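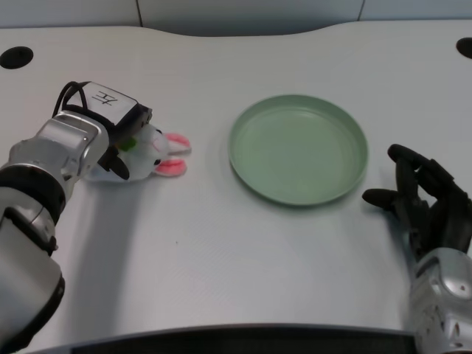 Handling Cell Operator (two openings), Returns and Repack

Goralby, day shift and early evening shift

Wakia runs the returns and repack site at Goralby for Lindqvist, a seller of toys and tableware. Goods come back from customers, are checked, and go back into stock, into repair or out as scrap. Until last year all of this was done by hand at 88 benches. Part of the single-item handling is now being moved to two-armed robot cells supplied by Cunel, and the site is hiring operators for the first group of 8 cells.

What changes on the floor

The cells take over picking up, turning and setting down single items within a bench area. They do not take over grading. The decision on whether an item is fit for sale stays with a person, as does anything that involves opening a sealed package, reading a customer note or handling broken ceramic.

Bench staff who now spend a full shift lifting and placing will spend part of it at a cell and part of it at grading. No bench position is being cut as part of this phase. The job titles do change: "bench packer" will be closed to new hires, and current packers may apply for the openings below on the same terms as outside applicants. Pay for existing packers who stay at the bench is not affected.

Soft toys and flat tableware were chosen as the first item groups. Soft toys change shape under the grip and have no fixed resting position. Plates are rigid and low, with little height at the rim for a finger to get under. Between them they cover most of the handling faults the team expects to see with other goods, and both are stocked in volume at Goralby.

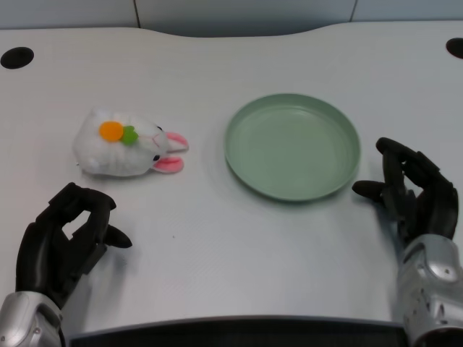 Soft toy and plate on the cell table, both hands clear of the items.

The work

You will run up to two cells from a shared station. In a normal shift you will:

Start each cell, run the reach check and sign the start sheet.
Lay out items on the table to the position card for that item group.
Run the task, watch it, and stop it when the grip or the path is wrong.
Record each stop with a fault code and a short written note.
Take over by remote control for items the cell cannot finish.
Clean the tabletop and inspect finger surfaces at shift change.
Spend the last two hours of the shift at grading.

The fault notes matter. The code list has grown to 176 entries and is still uneven: some codes overlap, and several common faults with long-eared or loose-limbed toys share a single code. Operators are expected to propose changes. Proposals are reviewed with Cunel's field engineers every second week, and an operator from each shift attends.

The cell does not set your pace. There is no items-per-hour target for operators in this phase. Stop counts are used to tune the cells and are not used in performance reviews. This is written into the site agreement, and a copy will be given to you at interview.

What we need

Steady attention over long, repetitive runs.
Clear written English at the level of a short fault note.
Good near vision, corrected or not, and normal use of both hands.
Ability to stand for up to two hours at a time. Seated work at the shared station is available.
Basic computer use: logging in, filling out forms, finding a file.

Useful but not required

Warehouse returns or inspection work, sewing or soft goods repair, machine tending of any kind, or experience with remote-controlled equipment. A technical degree is not needed and will not be scored.

Training

Training takes four weeks at full pay. The first week is at the grading benches, so that you know what a sellable item looks like before you run a cell. Weeks two and three are at a training cell with Dzintra Vasiliauskas, shift lead for handling. In week four you run a live cell with a second operator present. There is a practical sign-off at the end. One repeat is allowed.

Hours and terms

Day shift runs 6:30 a.m. to 2:30 p.m., early evening shift 2:30 p.m. to 10:30 p.m. Shifts rotate every four weeks — fixed shifts can be arranged for care duties. The contract is permanent, with a three-month trial period. Safety shoes and work clothes are supplied. Long sleeves must be close-fitting, and rings and wristwatches come off at the cell.

How to apply

Send a one-page summary of your work history and a few lines on a repetitive job you have done, paid or unpaid, and how you kept track of errors. Quote reference 727. Applications go to Eetu Kuusisto, site operations, through the Wakia jobs page or on paper at the Goralby gatehouse. Current bench staff should use the internal form and do not need to send a work history.

Interviews are held on site in March and include a 40-minute trial at the training cell. Travel costs within the region are repaid on receipt. If you need an adjustment to the trial, state it in your application.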